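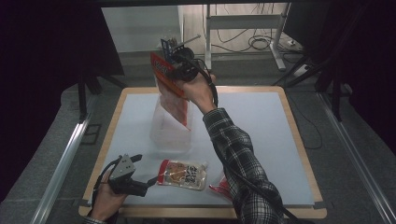 Should flat food packages be stored upright or lying down?

Upright, in an open-topped box close to the width of the package, with the printed band at the top. Flat stacking works for a single layer and for very short-term storage. Past that, the lower packages carry the weight of the upper ones and can't be read without lifting the pile.

The rest of this item covers box choice, loading order and labeling for members who keep retort pouches and flat sealed packs in the Haverford pantry or at home.

Box size

Measure the package across its widest sealed edge, then measure the inside of the box at its base. Most plastic boxes taper, and the figure on the sticker is usually the outside width at the rim. The common pouch on our shelves measures 143 mm across the seals. The Briketti upright box measures 157 mm inside at the base, so there is enough side clearance to lift a pouch straight out, and the pouch still can't rotate onto its corner. The narrower Rama box does not take this pouch without bending a side seal and should be kept for bars and sachets.

A clear or translucent box is preferred. Frosted sides blur small print but still let color through, and that is enough to tell two products apart from across the room. Opaque boxes are acceptable if the front carries a full label.

Box height should leave the top of the package exposed. If the rim is higher than the package, fingers have to go down inside the box and the top seal gets pinched.

Loading

Lower each package vertically, bottom seal first. Don't push. If it stops partway, lift it out and check for a folded corner on the package already inside. All printed fronts face the same way.

Packages with a colored band across the top go in with the band up, even if the box is nearly empty and they lean. A red band can be found by color alone. Packages whose identification is on a white label lower down, including several of the imported pouches with Japanese print, should be placed at the front of the box, where the label can be read through the plastic. If the contents can be seen through a window, turn the window forward as well, provided this does not hide the date.

Loading order is by date, earliest at the front. New stock goes in at the back. Where two products share a box, separate them with a card cut 3 mm narrower than the inside of the box. Corrugated board takes up too much room and sheds. Use plain card.

Fill limit

Stop when the row stands without leaning and a finger can still be slid between any two packages. Retort pouches are thickest toward the middle, so a row that looks slack at the rim may be tight lower down. The test is whether the middle pouch comes out without dragging the ones next to it.

A partly filled box can be held upright with a folded card at the back. Don't fill the gap with cans or jars.

Inspection before loading

Run a thumb along all four edges. Reject any package with a lifted seal, a puncture, leakage or swelling, and don't open it to check. Creases in the body of a pouch are normal. A sharp crease crossing a seal is a reason to set the package aside. Wipe off dust with a dry cloth; damp pouches should be dried fully before they go into a box.

Keep the work surface clear of anything with an edge. Lay the packages out flat with the printed side up, sort by product, then by date, and only then start loading. Sorting inside the box takes longer and scuffs the print.

Labels

One label per box, on the front face, giving product and earliest date. For packages in a language not everyone reads, add the English product name and the heating method. Write on Rusto removable tape in permanent marker. Paper labels have not lasted on frosted plastic in our pantry and leave residue when scraped.

Storage position

Cool, dry, and away from the stove and from direct sun. The heavier boxes go on the lower shelves. The upper pantry shelf is now set at 99 cm from the floor so that the row can be read from above by most members.

The shelf list was revised on September 14, 2021. Corrections go to Gwendolyn Boateng, who also holds the spare dividers. The next full date check is in April.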